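I first saw The Valden Half Hour on a tape with somebody's wedding on the other side of it. My cousin had a box of these things, and I must have watched the one with the elevator sketch until the sound went. So when I got the chance to talk to Aurel Ene, who wrote a big chunk of the show and played the elevator inspector, I said yes before I'd even looked at my calendar.

He picks up on the second ring and he's already mid-thought. "I was just thinking about the ladder," he says. "Do you want to hear about the ladder?" I do want to hear about the ladder!

The ladder, if you've never seen it, is the sketch where a man climbs up to change a light bulb and keeps climbing for four minutes while his wife reads him the mail from below. No music, no cutaways. "The station hated it," Aurel says. "They said viewers would think the set was broken. I said great, let them get up and hit it, that's part of the show."

The station was a small one in Osham, and the show got its slot because a cooking program had been dropped and they had a half hour to fill. Aurel had been writing jingles for Kouris, a local furniture store (he sings me one, all the verses, and I'm sorry to say it's been in my head ever since). They gave him six episodes. He spent most of the first one's budget on a fake moose.

"It was a beautiful moose," he says. "We used it in everything. If a sketch had no ending, you'd open a door and there was the moose. People wrote in about it. They wanted to know its name, and we'd never given it one, so the next week it was Mona."

I ask who he was stealing from in those days. He laughs for a while. "Radio. All of it was radio. I grew up listening to people fall down stairs I couldn't see, and I thought, what if you could see the stairs but not the guy?" That became the staircase sketch, which I'd always taken for some kind of avant-garde statement. "No, no. The guy had the flu."

The other half of the show was Jianhua Wan, who directed every episode and shows up now and then as a bored customer. Aurel gets quieter talking about him. "Jianhua would hold a shot until I was sweating. I'd be done, no lines left, nothing, and he'd still be rolling. Then I'd scratch my ear and that was the laugh."

They fell out after the third season – over a pie, he says, and won't say more than that – and made up two years later at a bus stop. They still talk on the phone. Mostly they argue over which of them thought of the elevator.

So who did?

"Me," says Aurel. "But call him and he'll say the same thing, and he does it with a straighter face."
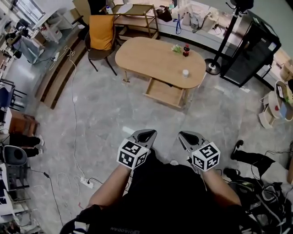

Interview and write-up by the editor | Filed under: Comedy, Old TV, Interviews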